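Trays, Handles and Drawers: A Talk With Marisol Magaña

By Analyn Salazar
9th December

14 shares | 6 comments

Marisol Magaña spends her working week on the storage of small kitchen tools. She trained as a production engineer, worked on packaging inserts at Sezer, and now sets up kitchens for a rental housing company in Lilstead. Her part of the job begins when the cabinets are in and ends when every drawer has a written layout. We talked for most of an afternoon in her office, with a stack of drawer plans between us.

I asked first why a drawer needs a plan.

"A drawer has an inside width, an inside depth and a clear height," Magaña said. "Those are fixed. The tools are a mixed set with different lengths and very different handles. If you put the second into the first without measuring, the drawer jams. Usually it jams on one item, and the tenant reports a broken drawer."

The clear height is the figure people leave out. It is taken from the drawer floor to the underside of the rail or countertop, at the lowest point. A soup ladle laid on its side will often pass. The same ladle laid bowl down will often catch. Magaña writes the clear height on a strip of tape inside each cabinet during setup and removes it when the layout is signed off.

She keeps two kinds of storage apart in her notes. Closed storage is the drawer. Open storage is a tray or a crock on the counter. The rules for each are different, and she thinks most of the trouble in shared kitchens comes from using drawer rules on the counter.

"In a drawer you look straight down, so you sort by outline," she said. "On a counter you come in at an angle, and the handle is most of what you see. So on a counter you sort by handle."

Handles have become thicker over the years she has been measuring. Older metal tools had a flat strip with a hole at the end, and a stack of them took up very little room. Molded handles are wider, often rounded on the back, and do not stack. They have to go side by side. A tray for them needs to be chosen by width first, and the length only has to cover the part that rests on it.

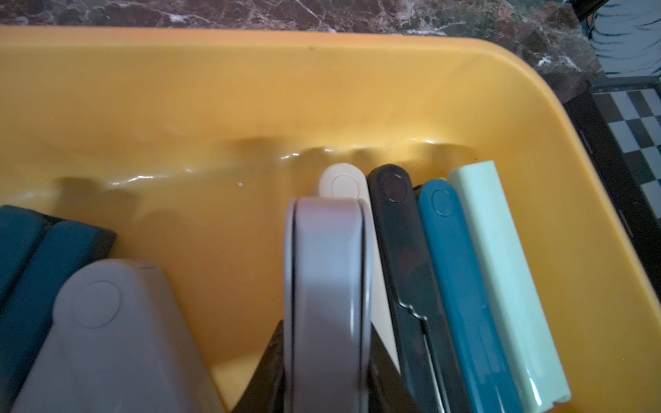 Magaña prefers molded plastic trays for colored-handle sets. A smooth surface wipes clean in one pass, and a raised rim with rounded corners leaves no seam for crumbs to pack into. The ridges matter more than the rim. A ridge keeps a handle from rolling, and the slot beside it gives the handle a place to return to.

"Look at the spacing between the ridges before you look at anything else," she said. "Shallow slots are fine. I like them shallow. A deep slot is cut for one handle, and if you replace the tool you have lost the slot. A shallow one will take a flat gray handle or a round pale one and hold either of them well enough."

Color is a separate subject. She does not object to mixed colors, and she does not try to match handles to a kitchen. Her view is that a different color on each handle works as a label. A tenant learns a color in a few days and stops reading shapes. When all the handles are black, she finds that people lift out the wrong tool, look at it, and put it back in a different place.

For the tray itself she asks for a strong, light color. Yellow and orange do well. On a dark counter the edge of the tray is easy to find, and dark handles show up against the bottom of it. She is cautious about dark stone with heavy veining, which she says hides small metal items better than any surface she knows. Paring knives are the usual loss. A veined brown or black counter gets a bright tray in her layouts as a matter of course.

I asked about the trial in Jirdale, which she mentions in her printed notes. It ran from May in two shared kitchens on the same floor plan. One kept all tools in drawers. The other moved the everyday set to a counter tray and left only the long tools in the drawer.

"The tray kitchen was tidier on the counter, which was not what I expected to write down," Magaña said. "In the drawer kitchen, people left the tools out next to the stove. They did not want to open a drawer with greasy hands. With the tray, the tool had somewhere to go that did not need opening."

The trial was small and she does not claim more for it than that. It did change her standard layout. Everyday tools now go on the counter, to the side of the stove used by the cook's stronger hand where the plan allows it. Long tongs, rolling pins and whisks stay in the drawer.

Her cleaning instructions fit on a card. Take everything out of the tray. Shake it over the sink. Wash it with dish soap and a soft brush, running the brush along the ridges and then across them. Dry the slots with a cloth. Wipe the counter under the tray before setting it back down. Handles made in two halves get one extra line on the card: brush along the seam and do not leave them to soak.

"The seam is where I find old food," she said. "The rest of the handle will look perfect."

The parts list for the current round of kitchens calls for over 3000 separate small items, counting drawer liners and labels. Magaña enters them in a spreadsheet called Mevach, named after the street where the first kitchens were fitted. Each line has a width, a length, a clear height and a location code. There is a column for color, added later and filled in for most of the lines.

She allows five minutes to check a finished kitchen. Each drawer is opened fully and closed once at normal speed. The tray is emptied and refilled by someone who has not seen the layout. If that person hesitates over a tool, she moves the slot and writes the new position on the plan.

Toward the end I asked what she uses at home. She has one drawer and one tray. The drawer has a bamboo divider that she dislikes, bought before she started measuring handles, and the tray is an inch too long for the shelf it was meant for. It sits next to the bread box instead.

Drawer plans and the cleaning card can be requested through the contact page.

Contact | Copyright | Back to top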